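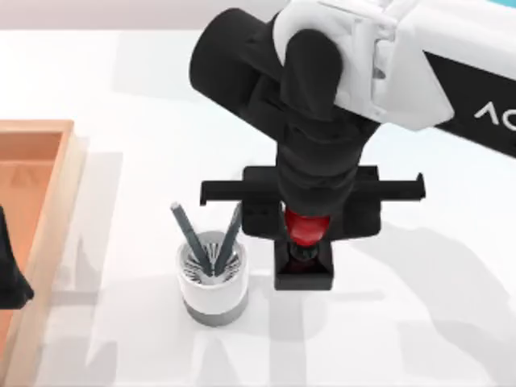
Liste de contrôle avant livraison — pile logicielle de manipulation, cellule de table
Projet Bralier, branche d'intégration de novembre
Contrôle effectué par : Yi-an Hwang
Sites destinataires : Lunde, Jukberg

Légende : C = conforme, R = conforme avec réserve, N = non conforme, SO = sans objet. Tout point N bloque le passage sur bras réel. Un point R doit porter un commentaire et un responsable.

1. Version et configuration

1.1 Empreinte de la branche identique sur le poste de calcul et sur le contrôleur : C
1.2 Fichiers de paramètres sous gestion de version, aucune surcharge locale : R
Commentaire : une surcharge du gain d'impédance subsistait dans le répertoire utilisateur du poste de Lunde. Supprimée, puis redémarrage. À revérifier après la prochaine mise à jour de Tustia, dont l'installateur recrée le répertoire.
1.3 Modèle cinématique du bras et modèle de collision issus de la même source : C
1.4 Horloges synchronisées entre perception et commande : C

2. Scène simulée

2.1 Chargement sans avertissement du moteur physique : R
Commentaire : deux avertissements d'inertie sur des objets de petite taille. Sans effet visible sur la prise, mais ils masquent les autres messages dans le journal. Corriger les fichiers d'objets, ne pas filtrer la sortie.
2.2 Géométrie de collision du pot à stylos : R
Commentaire : l'enveloppe convexe couvre le pot et les stylos d'un seul bloc. Le planificateur refuse donc des trajectoires valides à côté des stylos, qui s'écartent en V. Décomposition demandée : un corps pour le pot, un par stylo.
2.3 Bac à rebords : parois modélisées séparément du fond : C
2.4 Coefficients de frottement doigts/objet documentés : C
2.5 Graine aléatoire enregistrée avec chaque épisode : C

3. Perception

3.1 Transformation caméra-base chargée depuis l'étalonnage courant : C
3.2 Segmentation de l'objet tenu entre les doigts : R
Commentaire : le masque est stable sur la partie rouge, brillante. Il se dégrade sur la partie basse, sombre, qui se confond avec le noir des doigts. L'estimation de pose glisse alors le long de l'axe de l'objet. Contournement en place : la pose est figée à la fermeture de la pince puis propagée par la cinématique. Une vraie correction reste à écrire.
3.3 Ombres portées non interprétées comme obstacles : C
Commentaire : essayé avec trois orientations de lumière.
3.4 Délai maximal d'une image acceptée par le planificateur : N
Commentaire : la limite est lue dans le fichier mais jamais appliquée. Une image périmée est traitée comme une image récente. Bloquant.

4. Planification

4.1 Temps de calcul borné, arrêt propre en cas de dépassement : C
4.2 Objet saisi attaché au modèle de collision après la prise : C
4.3 Objet détaché du modèle après le dépôt : R
Commentaire : le détachement dépend du message de fin d'ouverture de la pince. Si ce message est perdu, l'objet fantôme reste attaché jusqu'au redémarrage du nœud. Ajouter une relecture périodique de l'état de la pince.
4.4 Encombrement latéral du corps de pince pris en compte : C
Commentaire : à vérifier à chaque changement de modèle. Le corps est nettement plus large que les doigts et c'est lui qui touche en premier dans les approches basses.
4.5 Rejeu des requêtes archivées : C
Commentaire : 3 701 requêtes rejouées, 2 échecs. Les deux partent d'une configuration articulaire hors limites et doivent être rejetées. Le code d'erreur renvoyé est correct.

5. Commande

5.1 Limites de vitesse et de couple vérifiées côté contrôleur, pas seulement côté client : C
5.2 Chien de garde : arrêt du bras sur perte de consignes : C
5.3 Reprise après arrêt soumise à un acquittement explicite : C
5.4 Continuité des consignes au changement de mode position/impédance : R
Commentaire : saut de consigne observé une fois sur 353 commutations. Non reproduit avec la même graine, ce qui oriente vers un problème d'ordonnancement. Trace complète jointe au ticket. Sur bras réel, commutation interdite en mouvement tant que le ticket est ouvert.
5.5 Effort de serrage borné par type d'objet : C

6. Outillage et journaux

6.1 Journal exploitable sans accès au poste d'origine : C
6.2 Rotation des journaux active : N
Commentaire : désactivée pour le débogage et jamais rétablie. Un seul fichier, 996 Mo. Rétablir avant livraison.
6.3 Script de retour à la version précédente testé : C
6.4 Documentation des codes d'erreur à jour : SO
Commentaire : aucun code ajouté dans cette branche.

Décision
Passage sur bras réel refusé — points 3.4 et 6.2. Les essais en simulation peuvent continuer. Nouveau contrôle des sections 3 et 6 après correction ; la section 4 est à rejouer en entier si la décomposition du point 2.2 est fusionnée entre-temps. Gel de la branche vendredi à midi, Jukberg prévenu.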